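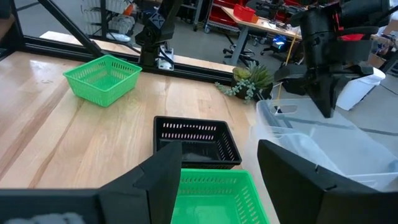 Wrist view over the green basket, with the black one just ahead and the other arm over at the clear bin.

Kadine two-arm recording kit: review

We bought the Kadine kit from Priltel in September to collect demonstrations for a sorting policy. The job is simple on paper: items go from the clear bin into the right coloured basket. Our target was 1,000 good episodes, and we're at nearly 700 as I write.

Setup took the two of us most of an afternoon. The arm bases clamp to the frame rail, and the clamps have held well. The wrist cameras needed more fiddling. The default angle showed too much gripper, and the fingers still take up a good part of the view, so a basket rim can disappear behind one of them at the moment you want to see it. The policy copes better than I expected.

Chunhua Ren did the first 104 episodes and found the left leader handle stiff. A drop of oil fixed it. The recording software is plain and saves quickly, but there's no way to relabel an episode after you close it. We had to throw out 7 good ones over a mistyped basket colour.

Slotted plastic baskets are cheap and worth using. They're light, though, and slide when a finger catches the edge. We kept those episodes and tagged them as recoveries.

Support answered within a day both times I wrote. The printed manual is for an older gripper, so download the new one.

Four stars out of five. I'd buy it again, with a spare set of fingers.

Rodica Avram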